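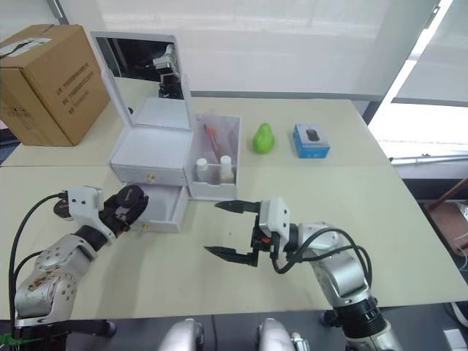 Tabletop vanity storage: sorting, loading and care

31 August 2021

Several readers wrote in after the January item on bathroom shelves to ask about the smaller end of the subject: the tabletop box with a mirror in the lid and a drawer or two below. These notes cover the general type, with or without a separate tray. They assume the box sits on a table or dresser and is opened at least once a day.

Position

Put the box where the lid can open fully. Measure the height with the lid raised, then the depth with the lower drawer out as far as it will go. The second figure is the one most people miss. On our test dresser the closed box left plenty of surface in front of it, and the open drawer took up most of that.

A tray works best beside the box. In front, it has to be moved each time a drawer opens. Behind, it sits under the lid and collects powder. Right-handed users generally want it on the right, with the drawers left clear for the other hand.

Check the table itself. If the top is made of two panels with a joint between them, keep all four corners of the box on one panel. A small difference in level across the joint is enough to make a light cabinet rock when a drawer is pulled.

Emptying and sorting

Take everything out before deciding where anything goes. Lay it on the table in groups according to how often it is used: daily, weekly, less than weekly. Sorting by type (all lip products together, all hair products together) looks neater on the first day but puts rarely used items in the best positions.

Discard anything that has separated, changed smell or lost its label. Many cosmetics carry a small open-jar symbol with a number of months inside it. That number counts from first opening, so a product with no date written on it cannot be checked. A strip of paper tape on the base and a pen solve this for new purchases.

What goes where

Top compartment, under the mirror: daily items that are used while looking in the mirror. Brushes, tweezers, a comb if it fits. Nothing taller than the compartment, or the lid will rest on it and strain the hinge.

Upper drawer: small flat items. Compacts, hair grips, cotton pads. A folded sheet of thin felt on the base stops round items rolling to the back.

Lower drawer: weight. Glass jars, refills, nail polish, the spare of anything. A light cabinet with its heavy items at the top will tip forward when the lid is open and a drawer is out. The plain remedy is to load the bottom first and open one drawer at a time.

Tray: tubes and bottles in current use. Bottles stand near the front edge, where a hand reaches them without passing over anything else. Tubes are more awkward. A tube too long to lie flat in a shallow tray can lean diagonally against a side, cap up, without trouble as long as the cap is tight. If it slides, stand it in a small cup. Tubes that are nearly finished are better stored cap down.

Small pump and squeeze bottles that look alike should be labeled on the front. Two matching white bottles, one cleanser and one lotion, will be confused sooner or later. Clear tape over a paper label survives wiping.

Loading weights

We loaded one two-drawer box in two ways and pulled the lower drawer to its stop with the lid open. With 589 grams in the top compartment and the lower drawer empty, the back edge lifted. With 873 grams in the lower drawer and only brushes on top, the box stayed flat until the drawer reached its stop, then lifted slightly. The second result was a surprise. A full drawer pulled all the way out carries its own weight forward, so even a well-loaded box should be opened only as far as needed. Four adhesive rubber feet reduced sliding but made no difference to the lift.

Knobs

Small knobs on this kind of drawer are normally held by a single screw from the inside. They loosen with use. Tighten by hand with a short screwdriver until the knob no longer turns, and stop there. If the hole has worn, a thin washer behind the drawer front takes up the slack. Gold-finish knobs should be wiped with a damp cloth only; metal polish can take the finish off.

Pull from the center. A drawer with one central knob runs straight if the pull is straight and binds if it is not. Rubbing a plain candle along the runners twice a year is sufficient.

Mirror and surfaces

Put cleaner on the cloth and keep it off the glass. Liquid that runs down to the lower edge of a framed mirror can get behind it and cause dark spots. White surfaces show foundation and lipstick marks quickly; warm water with a drop of dish soap removes most of them if they are less than a day old. Leave the lid open for 20 minutes after cleaning.

The tray should be emptied and rinsed weekly if the material allows it. Residue from bottle bases is the usual cause of rings.

Recent items
Zestby drawer liners: cut sizes and adhesive
Plurkum stackable trays, long-term use
Carrasco folding mirrors: hinge replacement
Rilterum bottle labels after 77 washes
Bathroom shelves: spacing and fixings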